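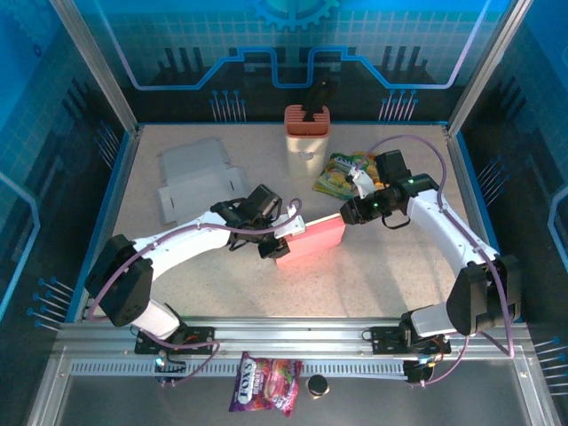
A pink box is held by two arms above the tabletop.

Wellari opens paper recycling program for small shops in Verstead

VERSTEAD, 28 September 2021 – Wellari, a supplier of packaging for small shops, announces today the start of its return program for used cardboard boxes. The program is called Mindivness and it is open to every shop in Verstead with fewer than seven employees.

Many small shops receive goods every morning and do not have space to keep the empty boxes. Until now they had to bring them to the collection point on Ignacio Street, which closes before most of the shops do. With Mindivness, the boxes are picked up at the door of the shop, two evenings per week, and there is no fee during the first year.
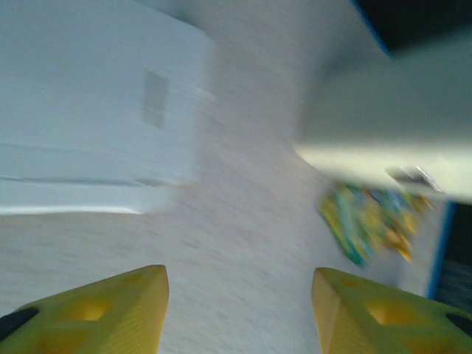 During the trial period, which was held in the center of the town, 131 shops took part and returned 2,970 kilograms of cardboard. Bakeries and shoe stores returned the most. The material was sorted by size, and the boxes in good condition were offered again to the same shops at a lower price.

"We have listened to the shop owners and they asked us for something simple," said Joanne Bickerstaff, director of Wellari. "They do not want one more form to fill in. They want that the boxes are gone before they lock the door."

Terence Catterall, who is responsible for the pickup routes, added: "In the first days we came too early and the shops were still full of customers. Now we start after six o'clock and it goes much better." 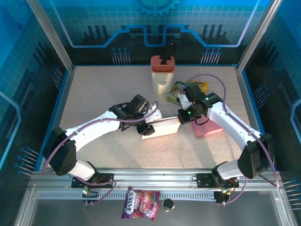

The shops that wish to join can register by telephone or at the Wellari office on weekdays. Each shop receives a set of straps and a card with the pickup evenings of its street. Boxes should be flat and free of food. Boxes with wax coating cannot be accepted at this moment.

Wellari expects to collect nearly 1,000 kilograms per month in the winter season. A second pickup area, on the north side of the river, is under preparation.

Press contact:
Joanne Bickerstaff
Wellari, Verstead office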